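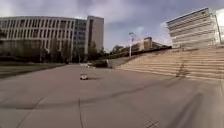 How many times does a robot need to be driven by hand before it can drive the same stretch alone?

More than most teams plan for, and the number depends less on the length of the route than on how differently the operators drive it. A set of 20 clean runs by one person will usually train a policy that copies that person's habits, including the bad ones. The same number split across several operators trains slower and holds up better when the starting position changes.

The question came up at the last users' meeting, and this item sets out how the Grandanura outdoor project handles it at present. Members who work only on indoor arms can skip to the part on labeling, where most of the procedure is shared.

Grandanura collects remote-control demonstrations of short outdoor drives: cross an open paved area, pass the foot of a flight of steps, find the ramp, go up. The operator sits indoors with a hand controller and a monitor and sees only what the robot's forward camera sees. Line-of-sight driving was dropped in July. Operators who could see the whole site corrected for things the robot had no way of knowing about, and the policy trained on those runs made turns with no visible cause. Runs from that period are kept in a separate folder and are not used for training.

The current set stands at 163 recorded drives. One has no steering channel because the logger was started late, leaving 162 usable. Each drive stores the forward video, the two stick positions, the commanded speed, the measured wheel speed and the battery voltage. Stick positions are logged before smoothing. Earlier versions logged them after smoothing, and small corrections near curbs were lost.

The radio link is the weak part. Delay on the video side varies during a drive, and an operator who feels the picture lagging slows down and steers in short taps. Those taps look like deliberate behavior in the data. The Flistell link adapter now writes a delay value next to every video frame, and any section above the limit is marked. Marked sections stay in the file and are given zero weight in training. Cutting them out was tried first and produced jumps in the video that caused more trouble than the taps did.

Wide lenses need a word. The forward camera bends straight lines toward the edges of the picture, and people new to the controller tend to steer toward the middle of a curved curb line. A practice session before the first recorded drive takes care of most of this. Training uses the uncorrected picture, the same one the operator sees — correcting it for one and not the other gives two different tasks.

Shadows and damp patches on concrete remain a nuisance. Some operators drive straight over them, some go around. Both are safe, and a policy trained on a mixture hesitates at the boundary. The operator sheet now says to drive over any flat mark and to go around any object with height, however small. A plastic bag counts as an object. Operators who can't tell which they are looking at should stop, wait for the video to settle and then go around. The stop is left in the recording.

Labeling is done in Skikenis, which shows the video over the stick traces. Each drive gets a start mark, an end mark and one of three results: reached, stopped by operator, stopped by link. Drives stopped by the operator are worth keeping. The last few seconds before the stop often show the approach the policy needs to avoid, and they can be used as negative samples if the mark is placed carefully. Place it where the operator first releases the stick. Placing it where the wheels come to rest is a common error and adds a short coasting section that nobody commanded.

For hand-guided arms the same marks apply, with the release of the guide handle taking the place of the stick. The Malý bench group reports that its older files carry no release signal. Those files can be marked from the force trace, though it is slow work.

Correction drives start after the first policy is trained. The robot drives itself, the operator watches and takes over when needed, and the takeover section is recorded as a new demonstration. Take over early. A late takeover records a rescue, and the policy then learns rescues from positions it should never be in. Hand back control only when the robot is lined up with the route and moving at normal speed.

The file limit on the shared drive has been raised to 2,000 recordings per project. Names should follow the existing pattern of site, operator number and run number, with no spaces. The revised operator sheet and the Skikenis label template are in the members' folder, and the previous versions have been removed. Questions about the Flistell adapter settings go to the project mailbox.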